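Jun 27, 2011
posted by Dana

Quick one tonight, dinner is in the oven and I have 11 minutes on the timer.

So the fridge. Opened the crisper Saturday and found a cucumber that had turned to soup. Again. Second one this month. Decided enough, pulled everything out onto the counter, wiped the drawers down with vinegar and hot water, and started over with how I put the produce away.

The Citico house had that giant old fridge with three drawers and I never thought about any of this. The Bornska in the new kitchen has 2 skinny ones and a shelf that sits too low for a head of lettuce. Everything gets shoved to the back -- and then it dies back there.

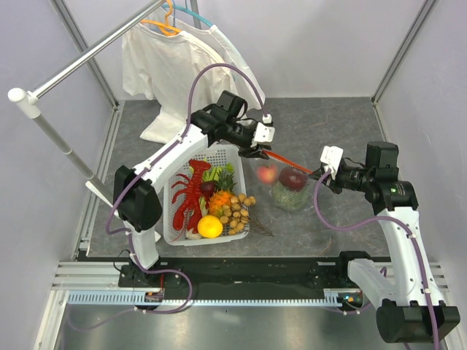
My grocery run is Sundays at the farm stand out on Prosser, and I used to just dump it all loose in the drawer when I got home. Now it gets sorted first. See-through bags only, the kind with a colored strip along the top, becuase if I can see the broccoli-looking thing through the plastic I will eat the broccoli-looking thing. Brown paper bags are where vegetables go to be forgotten. Fruit and green stuff mixed together in one bag is fine for a day or so if it's all getting eaten, any longer and I split them up. Peaches make everything else go bad faster, at least in my fridge. The plastic basket with the holes is for whatever wants air -- onions, mostly, and it rinses out in the sink.

Other things. Don't wash berries till you want them. Herbs in a glass of water, door shelf. Carrots I cut the tops off right away or they go rubbery. Still no idea what to do about celery, tried foil, tried a jar, meh.

Also wrote the date on a bit of masking tape and stuck it on the drawer so I know when I last cleaned it out. We'll see if I keep that up til September. My guess is no.

Next up is the freezer, which has a bag of peas in it from before the move to Dirkbridge. Not looking foward to it. Timer's going, gotta run.

This site uses cookies. By continuing to read you agree to their use.

Contact | Copyright 2011 | Back to top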